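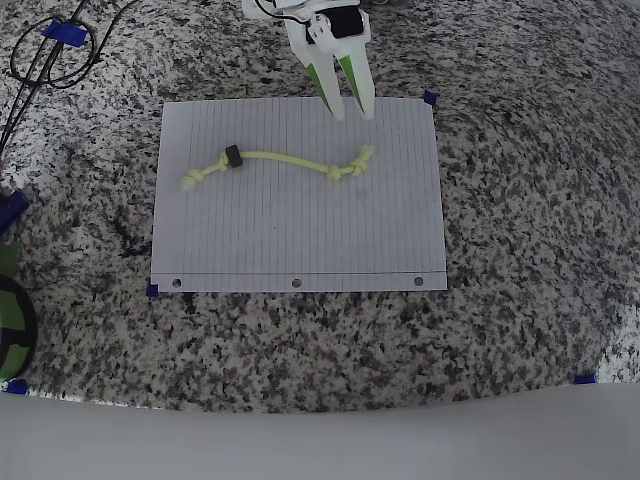
Evaluation of the Tradlow two-finger gripper kit
Posted in April by Panicker, project group 2
14 shares | 3 comments

1. Purpose
The kit was assessed as a low-cost end effector for handling soft items. Rope was chosen as the test material – it bends under load and gives no fixed edge to grip.

2. Set-up
The long, tapered fingers were fitted as supplied. Lined paper was taped to the worktop as a position reference. The motor was driven from the Haltmont control board at its default speed.

3. Results
The kit completed 1,310 open and close cycles without a fault. Of 800 pick attempts, 401 were counted as good. Most failures came when the fingers closed on the cord between the knots. Picks on a knot were more reliable, though the fingers sometimes pushed it sideways first.

4. Remarks
The manual omits the torque setting – we took ours from the Futov forum. Spare fingers are sold only in pairs.

Comments (3)
gantry_b: Which firmware on the Haltmont board?
Panicker: The one it shipped with. We did not update it.
lowtorque: Similar results here with thin cord.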